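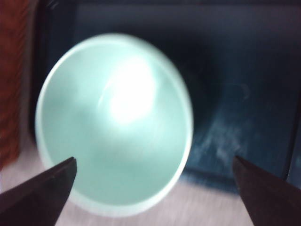
Bimla Solanki wrote:

> Before we all start recording again, can we agree on what to do with the messy ones? My feeling is that anything with a fumble or a second try in it should go. The model copies what it sees, so why show it hesitation? I'd sooner have 40 clean episodes than 200 with wobbles in them. Also, has anyone looked at the blur in the wrist views? I worry we're feeding it mush.
>
> Bimla

Hi Bimla, hi all,

I'd argue for keeping most of the wobbles, and I'm excited about this because we finally have something to go on! Savita and I went back through the March set on the Giklow rig, all 443 episodes, and tagged each one that had a second try in it. There were 64. We trained once with them and once without, same seed, same number of steps. The policy that had seen the second tries would back off and go in again after a bad approach. The other one just closed on air and carried on with its day as if it had the thing in hand (Savita has the clips, ask her, they're great fun to watch).

So my proposal is that we drop an episode only if the operator gave up, or if something went over that wasn't part of the task. Everything else stays, with a tag.

On blur, I wouldn't filter at all. The wrist view smears whenever the arm moves quickly, and it'll do the same when the policy is driving, so it may as well get used to it. The fixed view is there to carry the layout. What I would love is more care with that layout between episodes. Ours is pretty simple: 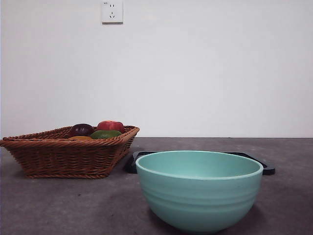
Move the basket and the bowl a good hand's width each time, and turn the basket now and then too. Swap what's in the basket, and change which piece ends up at the back. When I looked at my own recordings I'd been putting the bowl back in nearly the same spot for an hour at a stretch, which is embarrassing, and the policy had picked up on it right away. Aarti rolls a die for the starting spot and her episodes are far better spread than mine.

One more thing for the Fundalstead folks: please write the instruction text before you record, and keep it to how you'd say it out loud. "Put the apple in the bowl" is plenty.

Bimla, would you be up for trying the tags on your next batch? I can send the script tonight.

Imogen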